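Read this section before the wall bracket is fixed. The Idico 29 room sensor reports air temperature and humidity to the Codlow heating controller. A sensor in a poor position gives poor readings, and these cannot be corrected from the controller menu.

## 4. Siting and fitting the bedroom sensor

### 4.1 Choosing a position

1. Select an inside wall. Outside walls run colder than the room and cause the boiler to fire more often than needed.
2. Keep the sensor clear of radiators, lamps, televisions and direct sunlight.
3. Do not fit the sensor behind curtains, headboards or the backs of sofas. Air must be able to move freely across the front grille.
4. Check that no pipes or cables run behind the chosen point. Use a detector.
5. Walk the room with the sensor in test mode (section 3.6) and confirm that the signal light stays green at the chosen point.

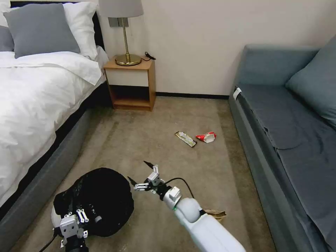 *Fig. 4a. Bedroom with bed, nightstand and sofa.*

**Note:** In rooms with a bed against one wall and seating against another, mark two possible positions in pencil and compare readings over one night before drilling.

### 4.2 Fitting the bracket

1. Switch off the controller at the fused spur.
2. Hold the bracket against the wall with the arrow pointing up. Mark both screw holes.
3. Drill to a depth of 29 mm and insert the plugs supplied.
4. Fix the bracket with the two longer screws. Do not overtighten. A bent bracket will stop the sensor from seating.
5. Insert the batteries, observing polarity.
6. Offer the sensor up to the bracket, top edge first, and press the lower edge until it clicks.
7. Restore power to the controller.

**Caution:** Do not use rechargeable batteries. Their lower voltage will bring on the low battery warning early and may interrupt the frost protection setting.

### 4.3 Pairing

1. On the controller, open **Rooms > Add sensor**.
2. Enter the installer code 788 and press **OK**.
3. Press and hold the button on the underside of the sensor until the light flashes amber.
4. Wait 20 seconds. The light turns green when pairing is complete.
5. Give the room a name of no more than 20 characters.

If the controller shows fault 804, the sensor has been found but its software does not match. Update the controller first (section 7), then repeat from step 1. Do not reset the sensor, as this clears its stored calibration.
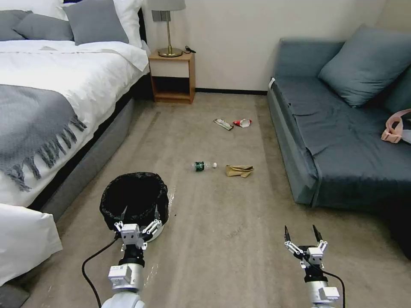

Barkonstead Technical Publications Department

### 4.4 Setting the night temperature

The night setting is held separately for each room. Factory values suit most bedrooms but should be checked where the room has heavy bedding, a thick carpet or a single small radiator.

1. Open **Rooms**, select the bedroom and choose **Night**.
2. Set the start and finish times.
3. Set the temperature with the up and down keys.
4. Press **Save**. The display returns to the room list.

**Note:** The Awwad radiator valve, where fitted, must be set to its widest opening. A partly closed valve will override the sensor.

Allow one full night before making further changes. For humidity alarms, see section 5.

Issue date: 4/19/21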